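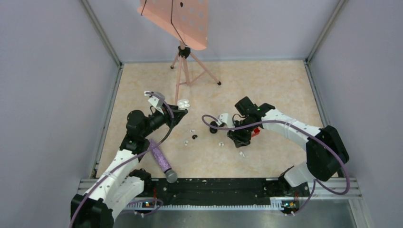
Ekwueme Youth Music Project
Progress report, covering the months through April
Prepared by Adesuwa Ogbonna for the Huvex grants team

Lessons

We are now running lessons on 7 afternoons' worth of room time a month, up from four when the grant began, and the beginner strings group is full. It's been a great spring! Chidubem Onuoha took over the brass players in the new year and they already sound like a section. Two of them have asked to start a jazz group, and we said yes on the spot.

The older students picked their own concert program this time. It runs long and nobody wanted to drop a piece, so we'll have an intermission.

Home listening

Heather Lockyer has put together short recordings for students to play along with between lessons – each part at full speed and again at a slower one. Families like the slow ones best. We had planned to hand these out on paper cards with a web address, but a weekly text message gets a much better response and costs us less. The viola parts still need to be recorded again because of a hum on the first set.

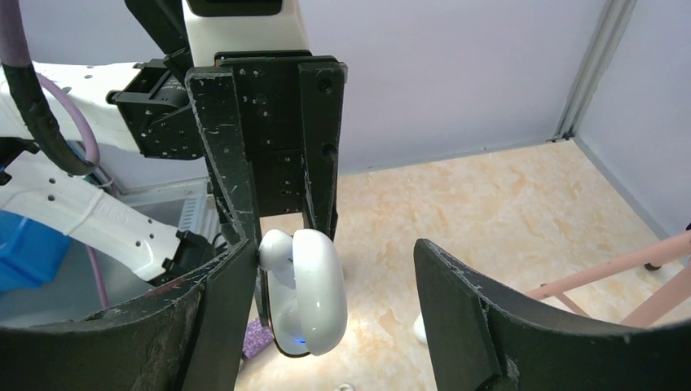

Instrument repairs

Repairs were slower than we hoped. The Nustine workshop had our cellos for six weeks, and one came back with the wrong bridge. Chibuzor Afolabi drove it over himself and got it sorted the same afternoon. All the cellos are back in use now, and the new strings make a huge difference to how they sound.

Money

Sheet music: $800 budgeted, all spent
Repairs: $1,647 spent to date
Bus passes: $100 left, which will cover the rest of the term

We would like to move any unspent printing money to repairs. Please let us know if you need a form for that.

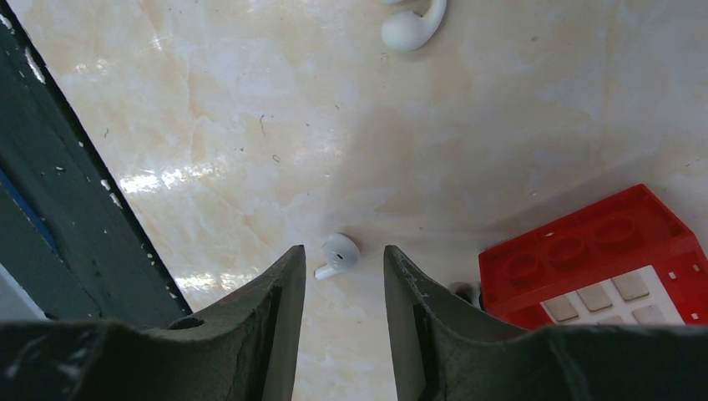
Cream tabletop with a marble-like pattern.

Next steps

The concert is in June and Uchenna Nwachukwu is handling the hall booking. We'd love for someone from your office to come – the brass players go on second. Sign-up for fall lessons opens the week after, with returning students first.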